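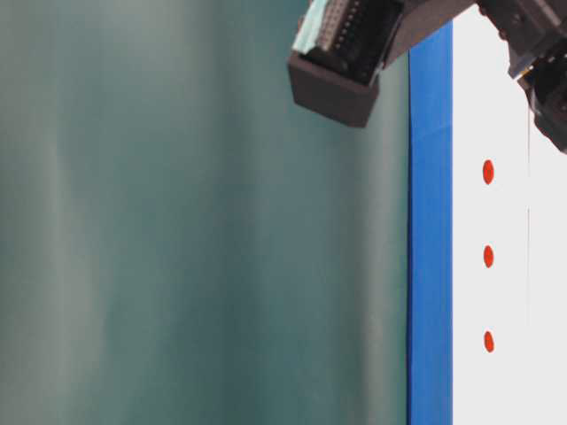 *Grey-green and bright blue side by side.*

## Washing and hanging curtains at home

Check the care label first. If it says dry clean only, or the lining is bonded to the face fabric, leave the machine out of it. Most cotton and polyester curtains will cope with a cool gentle wash.

Take out every hook and ring. Loosen the heading tape and pull the curtain flat, then tie the cords in a loose bow so they don't disappear into the tape. Shake the curtain outside and run the vacuum over it with the brush head, both sides. Dust that goes into the wash turns to grey mud along the hems.

Test a dark colour before you wash it. Dampen a corner of the hem, press a white cloth on it and look for dye. Blues and greens are the usual offenders.

Wash one curtain at a time if they are full length. A 280 cm drop in a heavy fabric takes up more of the drum than you'd think, and a packed load comes out creased. Use half the normal detergent and no softener on blockout backing. Slow spin, 500 rpm if your machine goes that low.

For rust spots from old hooks, use lemon juice and salt on white cotton only. Leave it for an hour and rinse well.

Hang the curtains back up while they are slightly damp and let the weight pull the creases out. Open the window. Run your hands down each fold from top to bottom, then tie the curtain loosely with strips of old sheet in 3 places and leave it overnight. The folds will sit straight once the ties come off. Don't do this with blockout fabric, which should be fully dry before it is folded or tied.

Colour fades fastest on the edge nearest the glass. If the pair is the same both ways, swap left and right each time you wash. I do mine in March.

Wipe the rod while it's bare. A little candle wax rubbed along a metal rod helps the rings slide. Don't use cooking oil, it goes sticky.

*Gil-soo Wang, updated 8 September 2024*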